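Does L-Theanine Take the Edge Off Coffee? Final Report
Naltthorpe College, Introduction to Research Methods
February 2020

1. Background

Every supplement forum agrees that caffeine and L-theanine belong together, usually in a thread where everyone also agrees that sleep is optional. Theanine is an amino acid found in tea. The claim is that it keeps the alertness of caffeine and drops the jitters. Our group drinks a great deal of coffee and has jitters to spare, so we felt qualified.

We wanted to know whether students taking both would rate themselves calmer than students taking caffeine alone, and whether they would do any better on a dull typing task.

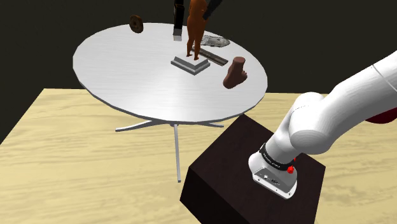

Figure 1. Round white table with a dark brown donut near the rim.

2. Method

We used two store-bought products. Ako is a plain caffeine tablet. Trurkent is the same dose of caffeine with theanine added, and costs quite a bit more, presumably for the leaf on the label. A third condition was a sugar pill. Each participant came in on 3 mornings, one per condition, in random order, and was asked to skip coffee beforehand. Compliance with that last part was self-reported, and some of the self-reporting was done by people who smelled like espresso.

Forty minutes after the pill, participants copied out nonsense words for a quarter of an hour, then filled in the Hosoda Calm Scale, a short questionnaire we found in the back of our lab manual. We collected 246 completed questionnaires. 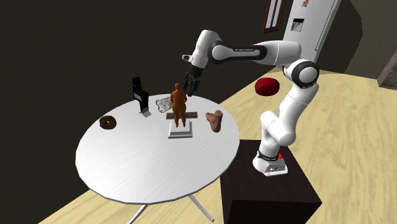 The typing task was scored by a script that counted correct words and ignored capital letters. An early version also ignored the letter q, for reasons we never found, and those sessions had to be scored again from the saved files. We kept both sets of scores in the appendix so that the grader can share in the experience.

3. Results

Both caffeine conditions beat the sugar pill on typing. The best single session was 535 correct words, and it came from someone on the sugar pill, who has asked us to stop bringing it up. Between Ako and Trurkent the difference in typing was too small to mean anything.

Calm ratings were slightly higher with Trurkent than with Ako. The gap shrank once we dropped participants who had guessed which pill they were on. Trurkent tablets are green and Ako tablets are white - a detail we noticed after ordering both. 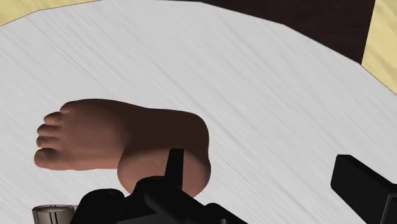
4. Problems

The color of the pills is the big one. Next time they should go into matching capsules, and somebody outside the group should do the filling. We also gave everyone the same dose regardless of body weight or how much coffee they normally drink, so our heavy users may just have been recovering from a morning without any.

The Calm Scale asks people to rate how "settled" they feel, and two of us read that word differently when we explained it out loud. A written instruction sheet would fix this. We plan to have one ready if the April rerun is approved.

5. What we would tell a friend

If coffee makes you shaky, drink less of it first. Our data can't say whether theanine helps, only that people who swallow a green pill and suspect it's the fancy one feel a bit calmer. The leftover Trurkent is in the lab cabinet, second shelf, and needs to be logged before the end of the term.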